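Short thread on the fire blight order that now covers Covdale and the orchards along the Rodside road.

The state confirmed the disease in pear trees at two sites in November. The order took effect in February 2026 and covers 158 properties.

If you are inside the line, you can't move pear, apple or quince trees off your land. That includes cuttings, budwood and potted trees. Fruit is fine to sell.

Inspectors will visit each property three times before the end of bloom. They look for cankers now and wilted shoots later. You don't have to be home, but gates need to be unlocked.

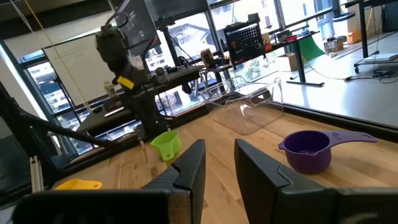 Purple measuring cup on a wooden tabletop.

Pruning: cut well below the canker, on a dry day, and clean the blades between cuts. Burn or bag the wood. Do not leave it in a pile by the fence.

The Csizmadia nursery has stopped selling pear trees until the order is lifted. Bekitz is still open for stone fruit and berries – those are not hosts.

Beekeepers have been asking about hives. There is no ban on moving them, but the county wants a call before any hive leaves the area during bloom.

The order runs for six months and can be extended. The map is at the Covdale extension office, on the board by the front door. I'll post again when the first round of inspections is done.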